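October, notebook, travel demand work

Second pass through the booking numbers Sendum sent over for the autumn outlook. Their summary says lake-district stays are up 23 percent on last year and calls it a "return of the long weekend." I don't buy it yet. Last year two of the bigger inns near Bovwood were shut for repairs, so the base is low. Take those two out and I get 11 percent, and that still counts canceled bookings as stays.

Asked Masanobu whether cancellations can be split out. He thinks so, but only for properties on the Tsuji booking system. That leaves 4 inns we'd have to phone. 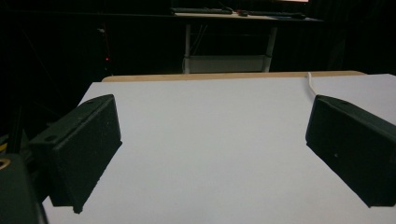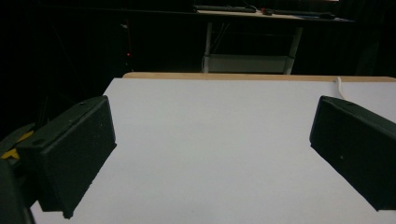

Entry by Rin Wada, with corrections from Masanobu Kubo

The traveler survey is worse. Some 40 replies, all from people already on the Grorkidari mailing list, and the headline question was "How excited are you to travel this fall?" with no option below "somewhat." I would not put that in a chart. Masanobu wants to keep the free-text answers, fine, as long as they stay in the appendix.

Room rates: the average went up, but they dropped the hostels this year. Need the old property list before comparing anything.

To do: ask Sendum for raw nights by property. Phone the inns. Hold the draft until both are in, whatever the sales side says about the deadline.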